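Breakfast, the Small and Unglamorous Kind

I have been meaning to write about breakfast since October, when the mornings got dark and I stopped wanting to do anything clever before eight. All summer I was a fruit-and-yogurt person. Then the first cold week came along and I wanted toast, and a bowl of cereal next to the toast, and I have been eating exactly that ever since (with no regrets at all!).
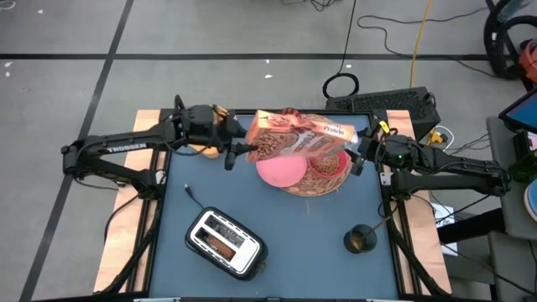 Words by Maarja Grīnberga
Filed under: Kitchen, Mornings

I do like a breakfast that has a proper place to sit. A round woven placemat helps more than you'd think, and so does a bit of color. A pink plate and a red bowl don't match, and I've stopped minding. My grandmother had 16 plates in her cupboard and I don't believe any two of them were related, and her table was the nicest one I ever sat at.

The bread goes in first, before anything is poured. It took me years to learn this. I used to fill my bowl, wander over to the toaster, forget what I was doing and come back to something closer to porridge. Now the cereal waits for the toast, and the milk waits for both of them.

As for how brown the toast should be, my friend Orhun Öztürkmen and I have been disagreeing for years. He likes his pale and a little bendy, with so much butter that it hardly counts as toast anymore. I want mine dark enough to hear when I bite it – a three, usually, or a four if the bread is on the thick side. 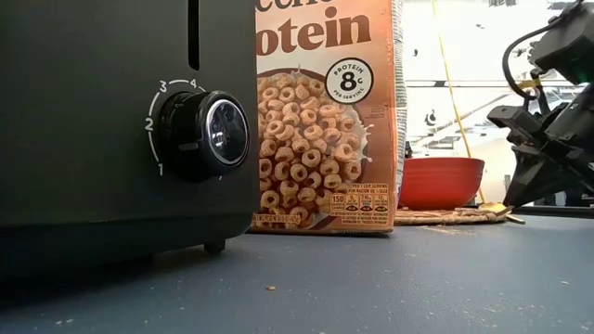
Toaster dial and cereal box, side by side. The box says 8g of protein per serving.

I was suspicious of protein cereal for a long time, I'll admit. It sounded like something you'd be handed at a gym. But little oat rings are little oat rings, and they go very nicely with cold milk and a slice of toast with jam on the side. I keep the box out within reach, and that way a second helping is hardly any trouble – which may explain how quickly I get through one.

Tomorrow I might slice a banana over the top.

Recent posts
Marmalade from Larnis, and what I did with it
A slow afternoon in Stornow
20 minutes to a tidier bread drawer
Soup for one, soup for the freezer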